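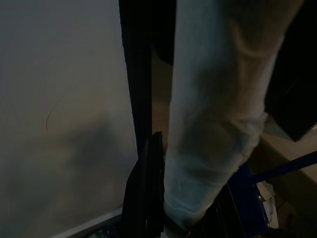
4.2 Filtering of wrist views before policy training

The wrist camera gives the policy its closest view of the contact area, but it also gives many views in which there is little to learn from. When the arm is moved near a wall or a large panel, one plain surface can cover half of the picture for several seconds, and the automatic exposure then follows this surface and leaves the rest too dark. In our first training runs we kept all such views. The policy learned to slow down each time the left side of the picture became pale, which was not what our operators had shown it.

We therefore added a filter stage to Sturorico, our data preparation tool. The stage works on each wrist view separately and computes three values: the share of the picture covered by low-gradient regions, the difference in brightness between the left and right halves, and the visibility of the gripper fingers. The last value comes from a small segmentation network, Nimia, which was trained on 790 views labelled by hand. A view is not removed when it fails one of the tests. It receives a weight between zero and one, and the training loss is multiplied by this weight. We preferred this to hard removal, as gaps in the sequence disturbed the temporal encoder in January, when we still used the older version of the stage.

Figure 3. Wrist-camera view with low weight. A pale grey surface covers most of the left side and the right side is very dark. The tip of a gripper finger can be recognised in the lower centre by the bright line along its edge.

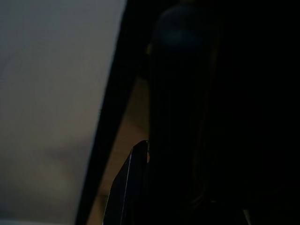
The finger visibility needs some more explanation. A black finger against a dark background has almost no contrast, and a threshold on brightness alone marks the background as finger too. Nimia makes this mistake less often, and we believe that it uses the thin highlights on the edges of the finger. To test this we smoothed the highlights in the validation views and repeated the segmentation. The predicted mask then spread into the dark region in most cases, so the network depends on these highlights more than we would like. A matt coating could make the result worse, and we advise to label new views after any change of the fingers.

People can also come into the wrist view, for example when a person stands near the arm. Clothing has soft folds and gives enough gradient to pass the first test, so these views often keep a high weight. We did not try to lower it. The controller has to behave well with people close by, and Pendholm, our low-level safety layer, limits the speed independently of the policy output. It does not read the weights at all.

The complete set has 3,498 wrist sequences. Of these, 3,473 passed through the stage without error; the others had damaged time stamps and were left out of all experiments. The weights are stored beside the sequences and not inside them, so that a different set of thresholds can be tried without writing the data again. This detail was proposed by Nestor Quiambao, who also wrote the viewer with which we inspected the low-weight views by eye.

Two limits should be mentioned. First, the brightness test cannot separate a badly exposed view from a correctly exposed view of a dark place. We tried to use the exposure time reported by the camera driver, but the value arrives late by one or two pictures and the benefit was small. Second, the weight says nothing about the task. A plain surface may be exactly what the arm should approach, as in the wiping task of Section 5, and for this task we switched the first test off by hand. A better solution would be to learn the weight together with the policy – the planner Sequeira already gives a task label which could be used as input – but we have not done this yet.

The thresholds were the same for all other tasks. They were chosen on the validation part only, before the robot trials started, and were not changed afterwards.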